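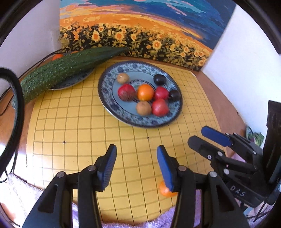 Sæther objected at the pilot review that a mixed plate tells us little about sorting, as most people set produce down wherever a gap is left. We accept the point for small plates. It holds less well once the plate is wide enough to leave a choice of position, and the main series therefore used large round ones.

Figure 1. Mixed produce on a round plate with a floral border. A bitter melon lies at the upper left, across a second plate.

4.2 Placement of long items

Each of the 12 participants arranged the same set of produce 10 times on a table covered with a gridded board. Grid lines served as the reference for position, and no marks were made on the plates. Round items (plums, potatoes, tomatoes) were scored by distance from the plate center. Long items could not be scored this way, because their ends may extend past the rim, and were scored by angle to the nearest grid line instead. Trials in which an item rolled off the board were repeated. Scoring was done by Hedlund and checked by Khondokar against the Vustthorpe coding sheet.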